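Brick cleanup, quick version

Stuck bricks first. Thin edge of an old plastic card, wiggle, dont use your teeth. Pull the little stacks apart before they go in the bin or they never get sorted. 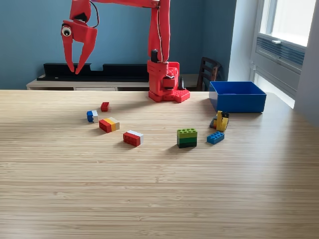
Friesen, 2020-07-18

Blue plastic bin right on the table, sweep strays in with your forearm. Grimy ones: mesh bag, lukewarm water, drop of dish soap, 11 minutes. Towel overnight, studs down. No dryer, they wrap. Warp.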